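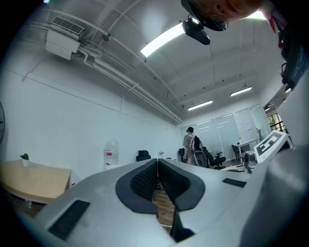 I've been putting off writing up the pads and markers part of this build, mainly as I got it wrong twice before I got it right. If you've already printed the housings and your two fingers open and close without scraping, you're ready for this bit. If they scrape, go back and sand the pivot holes first, it only gets worse later!

You'll need your finger pads, the printed marker squares, stiff white plastic card for backing, double-sided tape, a small spirit level and a cup of tea. I had 59 marker squares left over from the sheet Rosalba Orlandini ran off for me, so I could afford to be clumsy.

Start with the pads. Wipe the fingers down and let them dry, then stick each pad from the base upwards, pressing with your thumb as you go. Close the fingers slowly and look down the gap. You want the pads to meet evenly at the tips. Mine leaned to one side the first time and I ended up peeling the lot off and starting again (a hairdryer helps with the old glue).

Now the markers. Cut the card a bit bigger than the square and leave a clear white border all the way round the black. I trimmed mine right up to the print on my first go because it looked neater, and the tracking lost it every time I turned my wrist. Stick the square down flat, no bubbles, and fix the plate so your hand won't cover it when you hold the gripper normally. Matt paper, please – glossy stuff catches the ceiling lights and you'll be cursing it all evening.
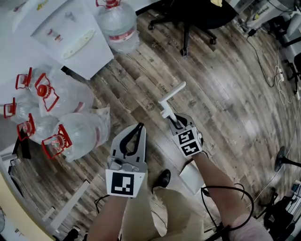
Once both grippers are done, try them as a pair before you tidy anything away. Pick things up off the floor, pass them across, twist your wrists more than feels sensible. Handles are good practice, and so is anything smooth and a bit awkward. Leave plenty of slack in any cable you run back along your arm, and tape it at the elbow so it can't snag on your feet.

I log mine with a little script I call Tekosa, and I do a run of 3000 readings waving both hands about like an idiot. If a marker drops out, note which way your wrist was facing and tilt that plate a touch. Two or three goes usually sorts it.

Abundio Varela asked whether you can glue the plates instead of taping them. You can, but wait until you've done the test run. Next month I'll do the trigger springs, once I've found where I put them.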